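Stornon Practice

The Stornon Practice is a set of written rules for recording household tasks with hand-held grippers, for use in training robots. It was drawn up by Huw Mostyn and Thaís Honorato at Rotell and first issued on 12 September 2020. It covers tasks done in ordinary homes, mostly kitchens, and has no legal force. Groups that adopt it do so by contract or by choice.

Scope

The rules apply to work in which a person holds one or two grippers and carries out a task as a robot arm would. Clearing up, sorting trash, wiping and loading are all covered. Tasks with open flame, knives or hot oil are left out and fall under a separate sheet, Stornon B.

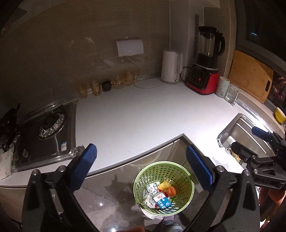 Clearing up in a kitchen with two hand-held grippers. The wastebasket stands on the floor between the open fingers.

Main rules

The Practice has 7 sections. The first deals with the home itself. Personal papers, medicine labels and family photos are to be put away before recording, and everyone living there must agree in writing. Things that belong to the room otherwise stay where they are, as tidying up beforehand is held to make the recordings less useful.

Section 2 covers the grippers. Pads are checked for wear at the start of each session, and screws are tightened by hand. Section 3 limits a session to 1000 gripper closures per person, after which a break is required.

Waste tasks have their own section. Food scraps and dry trash are recorded as separate tasks. Broken glass is never picked up with a gripper. A container on the floor must be one that the person can reach without kneeling – a point added after the first edition.
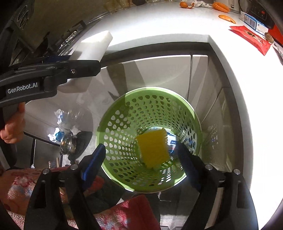

Items dropped beside a container are picked up as part of the same recording and the miss is logged. Earlier drafts told the person to start over. Ifor Vaughan of Ruddock argued that this removed the recoveries a robot most needs to learn from, and the wording was changed in December.

Use and criticism

A review by Mabli Craddock looked at 2596 recordings made under the Practice and found 411 with no log entry for dropped items where one was required. She blamed the form, which was long and had to be filled in by hand. Jundow now uses a shorter version.

Haf Yorath has criticized the closure limit as too high for people with small hands. The limit remains in the current text.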